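Quiet Room: a sound installation about living with tinnitus
Final project report, Interactive Media Studio
Ulla Heinonen

1. Background

My aunt has had tinnitus since before I was born. When I was a kid she kept a fan going in her bedroom all year, including through winter, and I assumed she ran hot. I found out the real reason when I was in high school. Quiet Room started from that fan.

The studio brief asked for an interactive work about a health experience that other people can't see, to be shown in a public venue outside the university. I chose tinnitus because sound is what I know best and because most of the works I looked at in first semester relied on headsets. I wanted something a person could walk into with their coat on.

2. What I set out to make

The plan was a small carpeted booth with one chair. A visitor sits down and hears very little for a short while. Then a tone comes up slowly, so slowly that most people can't say when it began. On the arm of the chair there is a single knob. Turning it brings in masking sounds, such as rain, a fan, a fridge or a distant highway. The tone does not go away. It gets easier or harder to ignore depending on what is played over it.

The knob was the main design decision. Early on I had a touch screen with sliders and a menu of sounds, and my supervisor pointed out that people would spend their time looking at the screen. A knob can be found in low light and used with the eyes closed.

3. Interviews

I spoke with five people who have tinnitus, contacted through a notice at an audiology clinic in Trorkwood and by word of mouth. All of them signed the consent form approved for the course. Each was asked to describe the sound, the time of day it bothers them most, and what they do about it.

The descriptions were further apart than I had expected. One person hears a steady high whistle. Another called it "a modem in the next house". A retired machinist said his changes pitch when he clenches his jaw, and he did it several times while we talked, to check. Two people said bedtime was the worst. One said it was worst at work, in meetings, where she has to follow speech over the top of it.

Several people did not want the work to be frightening. They had seen videos online that claim to show what tinnitus is like and found them too loud and too dramatic. I lowered the level of the tone after these conversations and took out a heartbeat track I had been fond of.

4. Building the sound

I built the tones by ear with each person, playing a generator over headphones and adjusting until they told me it was close. This was slow. Some people lost track of which sound was theirs, so we took breaks and talked about other things. In the finished work the tone is a blend of three of the matches, with a slight drift in pitch so that it does not settle.

The masking sounds are field recordings. The fan is my aunt's. The rain was recorded under the tin roof of a bike shelter behind the Manolakis building on campus. The fridge was my roommates' idea and ended up being the sound visitors left on the longest.

Playback runs from a small computer under the seat, using a free audio program. The knob is read by a microcontroller. I had trouble with a crackle every time the knob was turned quickly, which I fixed by smoothing the values before they reach the audio. The volume is limited in software and again at the amplifier, so no visitor can turn it up to an unsafe level.
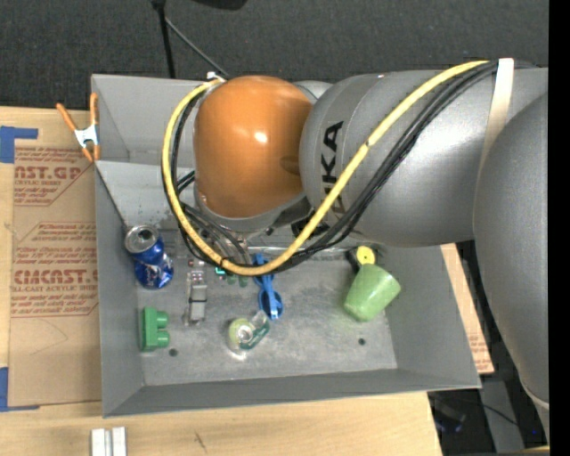
Figure 1. Robot arm, with yellow and black cables, over an open grey metal bin.

5. The booth

The booth frame was built from timber and lined with wool blankets from a thrift store. I tried acoustic foam first. It worked well enough for the sound but it looked like a recording studio, and test visitors began to whisper and ask if they were being recorded. With the blankets they settled sooner.

The total materials budget was $1,000 and I stayed under it. The most expensive item was the amplifier. The chair was free.

Ventilation was a problem. With the curtain closed the booth became stuffy, and I could not add a real fan because its noise would mask the tone. I left a gap at the top of the curtain and accepted that some gallery noise would come in.

6. Showing the work

Quiet Room was open at the Vollcombe gallery in November, as part of the Prolta student showcase. Visitors went in one at a time. A sign outside explained that the work contained a continuous high-pitched sound and that anyone could leave at any point.

I asked people to fill in a card when they came out and received 20 cards. The question was "What did you do with the knob?" Most people said they turned it straight away. A few never touched it, because they thought it was for adjusting the chair. One card said only "my husband has this" and nothing else.

Two of the people I had interviewed came to the opening. One stayed in the booth for a long time and told me the tone was too clean. The other had brought her daughter, who went in alone. I didn't ask what they said to each other afterwards.

7. What I would change

The knob needs a label or a light. The sign outside was too long, and people read the first line and skipped the rest, including the warning. I would also move the booth away from the entrance, where the door closed loudly every few minutes.

The blended tone is the part I am least sure of. It let me make one work from several accounts, but no one I interviewed hears that sound. A later version could give each person's tone its own sitting, with the visitor told whose it is, if that person agrees.

I would also like to interview younger people. Everyone I spoke with was past middle age, and the clinic told me they see students with tinnitus as well, often after concerts.

8. Acknowledgements

Thank you to the people who agreed to be interviewed, to the workshop staff for help with the booth frame, and to my aunt for the loan of the fan, which has been returned.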